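4. What people say when a gear sounds wrong

By the time I got to this part of the study I had 385 short recordings of people talking about noise, and I was a little sick of the word "grindy." I'd asked everyone the same thing: tell me what you heard before you decided the clock (or the music box, or the egg timer) needed opening up. What I wanted was vocabulary. What I got was a lot of people doing impressions with their mouths, which is a pain to transcribe and also, I think, the best material in the whole project.
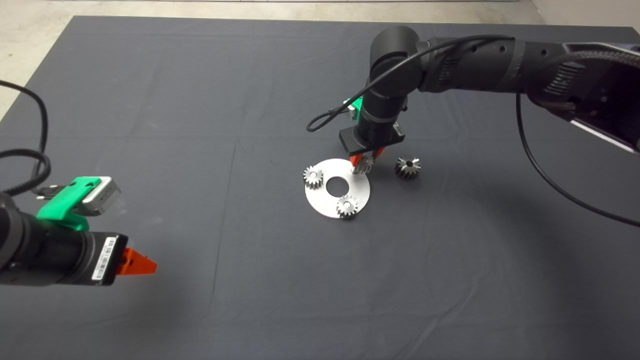 7 min read

Some background, for anyone who skipped Section 3. The talkers were all hobby menders from in and near Drarley, most of them self-taught, and they came to the Durkach archive's open evenings in November to be recorded. Piyumi Kanagaratnam did the first pass of the coding and I did the second, and we argued about the leftovers over soup. We kept the speaker's own spelling when they wrote a word down for us, so "skrit" and "skritt" are separate entries in the appendix even though I'm fairly sure they're the same noise.

4.1 Metal words and plastic words

I expected people to sort sounds by how bad they were. They mostly sorted them by what the gear was made of, and they did it without being asked! Metal gears "tick," "ring," "chatter" and "sing." Plastic gears "clack," "slap," "hop" and (my favorite) "gulp." Hardly anyone borrowed a word from one side to use on the other. When Josphat Lema, our most talkative mender by a long way, slipped and said that a nylon wheel was ringing, he stopped, went back and changed it to "knocking, it can't ring, it's nylon."

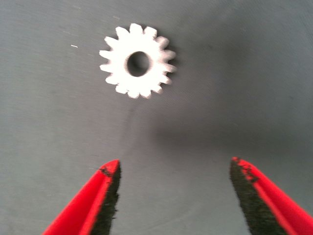
Figure 4. A white plastic spur gear lying flat on a gray surface.

The split holds up even when the person hasn't seen inside the thing yet. Several menders told me they'd guessed plastic from across the room, on the "clack" alone, and then ordered parts before taking the back off. I have no way of checking how often they guessed right and I'd be careful about believing them too much – menders tell good stories, and the wrong guesses probably don't get retold.

There's a messy middle, too. The Mimorora music boxes pair a brass wheel with a plastic one, and the words people used for those were all over the place. One person said "like a fork on a lunchbox." We coded it as mixed and moved on.

4.2 How loud is a word?

Next I tried ranking. I picked 30 of the more common words and asked seven of the menders to put them in order, quietest to loudest, on paper slips along a table. This went better than I deserved, given that I'd printed "click" twice. Everyone put "whisper" and "tick" at the quiet end. Everyone put "crunch" at the other. In between, the orders looked pretty personal, and people got attached to them. Two menders wanted to take their slips home in order, with a rubber band around them. 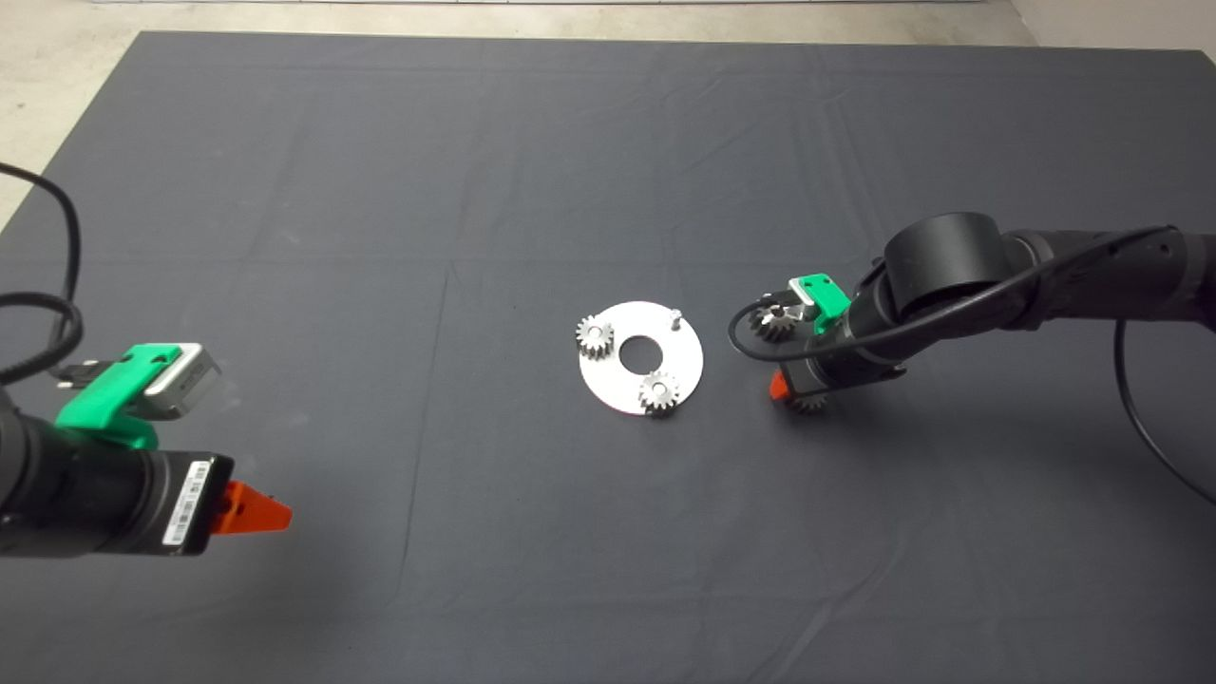 Does a louder word mean a more worn gear?
The menders didn't think so. Most of them treated loudness as a matter of the case and the mounting, and listened for unevenness when they wanted to judge wear.

I should have seen that coming from the interviews, where "uneven," "limping" and "lopsided" turn up again and again next to talk of missing or rounded teeth. Limping words were also the ones people tapped out on the table while they spoke. If I ran the ranking again I'd ask for two rows of slips, one for volume and one for rhythm, and I'd use a longer table.

Piyumi thinks the rhythm words may come from walking, and she has a nice pile of quotes to back her up: "dragging a foot," "short on one leg," "missed the stair." I'm less sure. A fair number of our menders learned from the same source, the old Sakamoto service booklets, and those are full of legs and stairs already.
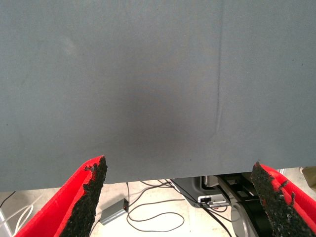 So the booklets are a real problem for us, and I spent most of a month trying to work out who had read what. Josphat owned four of them and had lent them out so freely that he couldn't name the borrowers. Others had only seen photocopies, or had picked up the phrases from a friend who had. In the end I marked any phrase that appears word for word in a booklet and ran the counts with and without those. The metal and plastic split stays put either way. The walking words drop off a good deal, and I come back to what's left of them in Section 5, along with the egg timers.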